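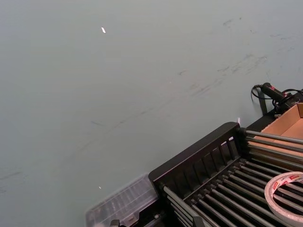 A black rack on a pale surface. Dishes not included.

FLENARI OPENS ENTRIES FOR ITS SECOND DISHWASHING SEASON

Household skills group promises shorter speeches and more hot water

Flenari, the adult education group that has spent a year teaching grown people to do things their parents assumed they already knew, today opened enrollment for Wash Up, its evening course in washing dishes by hand. Classes begin in October at the Gebretsadik Building and run for two months.

The first season drew 65 students, which surprised the organizers, who had put out far fewer chairs. Most of those who came owned a dishwasher. Several said they had come to settle an argument with a spouse about how to load it, and were told politely that this was a different course.

"People will take a weekend class in sourdough and then leave the bowl in the sink until Thanksgiving," said Mekdes Gebremichael, director of Flenari. "We decided to start at the other end of the meal."

The course covers the order of washing (glasses first, roasting pans last, regrets in between), the care of cast iron, the correct moment to change the water, and how to stack a drying rack so that it doesn't come down at two in the morning. An entire evening goes to soaking. Instructor Bereket Kassa, who washed pots in hotel kitchens for 20 years before he took up teaching, holds firm views on it.

"Soaking is a fine technique if you come back," Kassa said. "Otherwise you have just moved the pan."

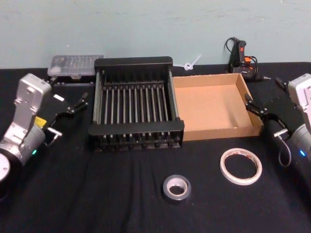

New this season is a session on air drying versus towels, a subject that split last year's class so badly that the coffee break had to be extended. Kassa favors air. His co-instructor, Hiwot Asfaw, favors a clean cotton towel and has asked for equal time, which she has been granted. Students will hear both sides and may bring their own towels. Terry cloth is discouraged on account of the lint.

Asfaw will also lead the popular evening on other people's kitchens, which covers what to do as a dinner guest when the host says "just leave it" and plainly doesn't mean it. A practice host will be on hand.

Sponsorship again comes from Sterura, a maker of sink strainers, whose regional manager Kavitha Sastry described the partnership as "a natural fit, and also the only request we got." Each student will receive one strainer. The company had offered a branded apron as well, but the sample shrank.

Food for the practice sessions will be supplied by Flokis, the bakery and lunch counter on the ground floor, whose baked macaroni was chosen by the instructors for what it does to a casserole dish. Owner Rosângela Andrade said she was choosing to take that as a compliment.

Students who finish the course receive a certificate, printed on wipeable card. Attendance at the soaking evening is required. Anyone who misses it may make it up the following week, when the same pans will still be there.

Enrollment is open to adults of any experience, including those who describe themselves as "more of a cook." Forms can be picked up at the Flokis counter or at the Flenari office upstairs until 6 p.m. on weekdays. Gloves are provided in small, medium and large. Members of the press are welcome to attend the opening class and will be handed a sponge.

About Flenari
Flenari runs evening courses in ordinary household skills. Past subjects include folding a fitted sheet, bleeding a radiator and writing a thank-you note before the gift wears out.

Press contact: Mekdes Gebremichael, Flenari, second floor, Gebretsadik Building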